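How much does a newspaper obituary cost?
Posted by Ilska, 04/04/2018

My aunt died last week and the paper wants $2,066 for the notice with a photo. It's 8 column inches. Is that normal?
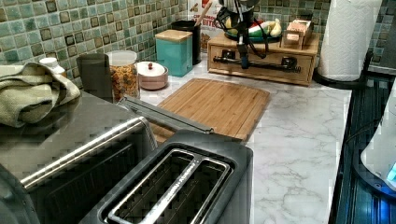

She lived in two towns, so we may need a second paper too. The funeral home says they can send it in for us.

Calvo
Sounds high, but big city papers do charge that. We paid $1,409 in February, no photo. Ask if the price covers one day or more.

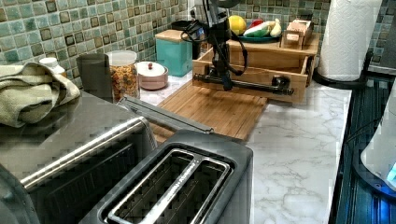
Rulus
Put the short notice in print (name, dates, service time) and the full one on the funeral home's site. Ours let us have some 2,000 words free.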